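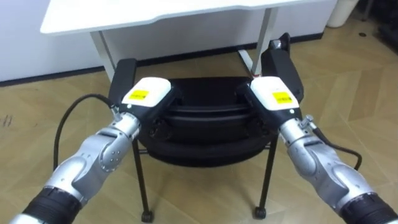

3.2 Chair position at unoccupied desks

We recorded where the chair stood at each unoccupied desk in the two study rooms at Nostness. A chair was coded as tucked if any part of the seat was under the desktop, and as out if the whole seat was clear of it. Figure 2 shows a black chair on casters, coded as tucked, at a white desk with a gently curved front edge.

Of the 75 desk checks made in July, 44 found the chair tucked, 25 found it out, and the other six were left out of the count as the chair had been moved to another desk.

Figure 2. Black chair partly under a white desk (code: tucked). 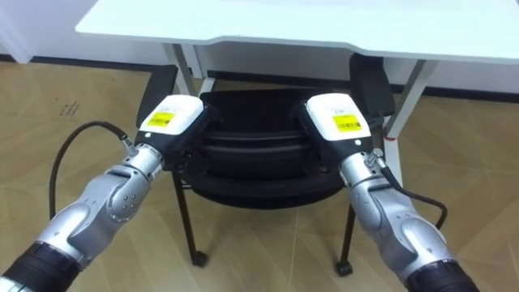 Armrest height made the coding harder than we had planned for. Where the armrests met the desk edge before the seat was fully in, users tended to leave the chair at that point. Bratu's earlier coding sheet treated these chairs as out. We kept them as tucked if the seat passed under the edge at all, and marked them with a second code for partial cases. Two coders worked separately and disagreed on nine checks, which were settled by going back to the room notes. The floor covering was the same in both rooms, so we did not analyze it further.

Contact: Viorica Ciobanu, Hurnanero | © Hurnanero | Back to top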